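How to level, fill and crumb coat a two-tier celebration cake

We use cookies to remember your basket and to count visits. By continuing to browse you accept our cookie policy. Accept | Settings

This method is the one used in the Dremden kitchen for a plain two-tier sponge, to be covered later in buttercream or sugarpaste. It assumes the sponges are baked, fully cooled and wrapped overnight in the fridge. Cutting them on the day of baking gives more crumbs and a softer edge.

What you need

Two sponges for each tier, a long serrated knife, a turntable, a crank-handled palette knife, a metal side scraper, a spirit level, baking parchment, thin cake boards the same size as each tier, and food-safe dowels. Any plain dowel will do. We stock the Murkero pack, and the cutting instructions below suit it.

Sugar syrup

Put 100 g caster sugar and 100 ml water in a small pan over a medium flame. Stir until the sugar has dissolved, bring to the boil, then turn off the heat. Leave to cool with the lid on. Flavouring goes in once the syrup is cold.

Levelling

1. Unwrap one sponge and place it on the turntable, top side up.
2. Hold the knife flat against the side, just below the start of the dome. Score a shallow line all the way round while turning the cake.
3. Cut inwards along the scored line with short strokes, turning as you go. Do not push straight through from one side.
4. Lift off the dome and check the surface with the spirit level, laid on a strip of parchment. Trim again if needed.
5. Repeat for the other sponges. The two sponges in a tier should match in height to within a couple of millimetres.

Filling

Fix the first sponge to its board with a teaspoon of buttercream. Brush the cut face with syrup, stopping short of the edge. Pipe a ring of firm buttercream round the outside – this is the dam – and fill the middle to the same height. Jam should go over a thin layer of buttercream so that it does not soak in. Place the second sponge on top, cut side down, and press lightly with a spare board. Chill for 30 minutes.

Crumb coat

Spread a thin layer of buttercream over the top, then the sides. Hold the scraper upright against the side and turn the cake in one steady movement. Scrape the crumbs into a separate bowl, as they will mark the final coat if they get back into the main batch. Pull the top edge inwards with the palette knife. Chill until firm to the touch.

Dowelling

Mark the outline of the upper tier on the lower one. Push one dowel in near the centre of the outline, mark it level with the surface, remove it and cut the rest to the same length. Use four for a small upper tier and six for a large one. If the lower tier is going to be covered in sugarpaste, cover it first and dowel afterwards.

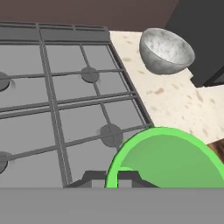
Gas hob with cast-iron grate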